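Citizen Petitions to the Assembly of Urel: Frequently Asked Questions

Last updated: 10 February 2003

The answers on this page are for information only. They do not replace the text of the Petitions Act. If the page and the Act say different things, the Act is right.

What is a citizen petition?
It is a written request from the residents of Urel which the Assembly must put on its agenda when the signatures are enough. A petition can ask the Assembly to debate a question, to change a law of Urel or to withdraw one. It cannot by itself make or cancel a law. The members vote on it, and they are free to vote against.

How is it different from a referendum?
In a referendum the voters decide. In a petition the voters ask and the members decide. Many letters we receive use the two words as if they were one, and then the writer is disappointed. A petition may ask that a referendum be held, but also this request must pass a vote in the Assembly.

Who can sign?
Every person who is on the voter roll of Urel on the day of signing. You do not need to be a citizen by birth. Residents who are on the separate roll for municipal elections in Flinddale can sign only the petitions addressed to the Flinddale council, and those follow other rules. Please ask at the council office.

How many signatures are needed?
3,090 valid signatures. The number is fixed in the Act and it does not change with the population. Before the last revision it was a percentage of the roll, and you can still find the old calculation in some printed guides. Please do not use these.

Can I sign for my husband, my wife or my parents?
No. Each person signs for himself or herself. If a person cannot write because of illness or a handicap, a mark is accepted when a witness signs on the same line. The witness must also be on the voter roll and cannot be the one who collects the signatures.

Who can start a petition?
A group of at least three voters, called the sponsors. One of them is named as the contact sponsor and all letters from the clerk go to this person. Members of the Assembly cannot be sponsors. They may sign like everybody else.

What must be on the form?
The full text of the request must be printed on every sheet, on the same side as the signatures. Next to the signature we need the name in block letters, the street address and the date. Sheets where the text is stapled on or folded behind are not counted. It is a hard rule, but it protects people from signing something they did not see.

Can I collect signatures by e-mail or on a web site?
Not at present. The Act speaks of signatures "by hand on paper." You may put the blank form on a web site so that people print it, sign it and send it to you by mail. A faxed sheet is not an original and is not counted.

Where am I allowed to collect?
On any public street or square, without permit, if you do not block the way. Inside a shop, a market hall or a railway station you need the agreement of the owner. It is not allowed to collect inside a public office or in a polling place on the day of an election, or in front of its door.

May I pay people to collect for me?
Yes, but not per signature. Payment by the hour or by the day is allowed. The contact sponsor must declare it on the cover sheet together with the name of who gives the money.

What happens after I hand in the sheets?
The clerk gives you a receipt with the number of sheets. Then the signatures are compared with the voter roll. You get the result by letter within 14 working days. If the petition is valid, the letter also says at which session it will be read.

My petition was short by a few signatures. Can I add more?
Yes, one time. You have 17 calendar days from the date on the letter of the clerk, and the days are counted from the date on the letter and not from the day you received it. The new sheets must have exactly the same text. If you correct even a spelling mistake in the request, it becomes a new petition and you begin from the start.

What subjects are not allowed?
A petition cannot concern a case which is before a court, a pardon, the salary of one named official, or a matter for which Urel has no power, such as defense or customs. When the clerk refuses a petition for its subject, the reason must be given in writing, and the sponsors can appeal to the court in Aninov.

Can I take back my signature?
Yes, until the sheets are handed in. Write to the contact sponsor and keep a copy. After that day it is not possible anymore.

Are the names of the signers public?
The names of the sponsors are public. The names of the signers are not. The sheets are closed in a box after the check and destroyed when the session in which the petition was debated is over.

What if the Assembly is dissolved before the debate?
The petition does not die with the Assembly. It goes to the new one, and it must be read before the summer recess. If elections are held in April, as is usual, this leaves not much time, so the contact sponsor should write to the new clerk soon after the first session.

Where can I follow the debates?
The visitors' gallery is open at all public sessions. Bring a document with a photo. The weekly Tello prints a summary of the debates, which is not an official record. The official record can be read at the library of the Assembly.
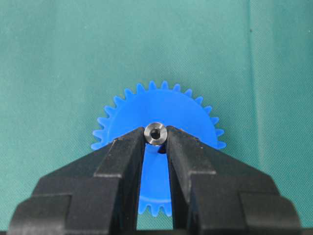 CATEGORY: Petitions and Public Participation

I did not find my question. What can I do?
Send a letter to the Petitions Desk, Assembly of Urel, and write your return address clearly. We can explain the procedure, but we cannot give an opinion on the content of your petition or help to write it.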